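November 11, 2025
Crescencio Cabello

Spent a good while on the bench parts for the Danladi build, and I'm glad I did, as the solenoids had gotten mixed in with everything else again. Bins on both sides, steel tray in the middle with paper in it.
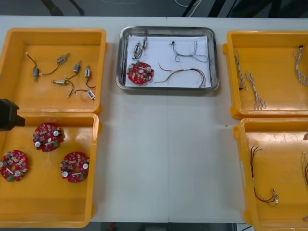

I'd still like the Votow order kept apart from the older stock, if only so we stop mixing up plungers (I did it myself in March!). Some 48 are due in, and they'll want their own bin.

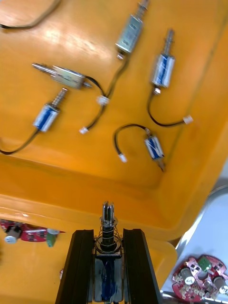

Solenoids in the orange tray, leads still on.

The round red boards go with them, and I'd love a fresh sheet of paper under the boards whenever one gets grubby.

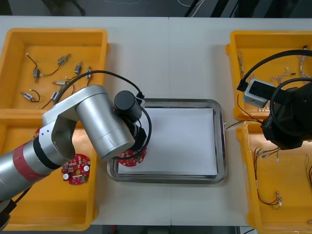 Janaína Macedo thinks the boards should have a lidded box of their own, and she'd rather see the harnesses tied before they go in any bin at all.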